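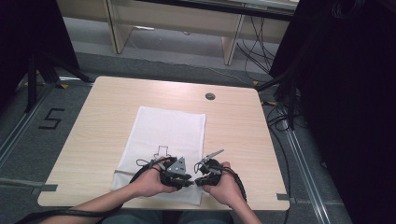

Figure 2. Folding station with a cloth near the middle of the table.

4.2 What counts as a finished fold

Household folding guides tend to treat the flat cloth as a solved problem. Fold in half, fold again, press, stack. We doubt that the matter is so simple, and much of the disagreement in our own ratings comes from people who believed they were applying the same rule. Berchtold's early checklist asked raters whether the edges met and whether the corners were square. It did not ask about the surface. Yet a cloth can pass on both edges and corners and still look, to most people who fold laundry at home, unfinished. The white cloth in Figure 2 lies slightly askew on the tabletop, with soft creases and a faint fold line across its lower part. Under the checklist, none of those creases would cost it a point.

We collected 240 ratings from 40 adults, each of whom judged the same set of folded cloths on a plain table. Raters worked alone and could look for as long as they liked, although most took less than 90 seconds per cloth. They gave one score for neatness and answered a second question: would you put this in the cupboard as it is? We had expected the two answers to move together. They did so only at the extremes. In the middle of the scale, cloths with low neatness scores were often judged fit for the cupboard, and a fair number of neat ones were sent back to be redone.

One reading, favored by Fehr, is that people carry a private standard for each kind of cloth, so that a dish towel is forgiven what a table napkin is not. This may be right, but our data cannot carry it. We never told raters what each cloth was for, and many of the plain ones could pass as either a towel or a napkin. Some raters wrote "towel" in the comments and others wrote "napkin" for the same item. The labels did not line up with the scores in any way we would want to defend.

A second reading is that angle matters more than it should. A cloth set down crooked on a table with straight sides looks badly folded even when its own edges agree – the table supplies a ruler that the rater cannot ignore. We tried turning 3 of the cloths to sit parallel with the near edge and asked for new scores. Two rose and one fell. We do not consider this a finding, and we would be wary of anyone who built advice on it.

The Borna ratings, which used a round table, are sometimes cited as support for the angle account. The cloths there were also a different size and had been ironed, so the comparison tells us very little. We return to ironing in Section 5.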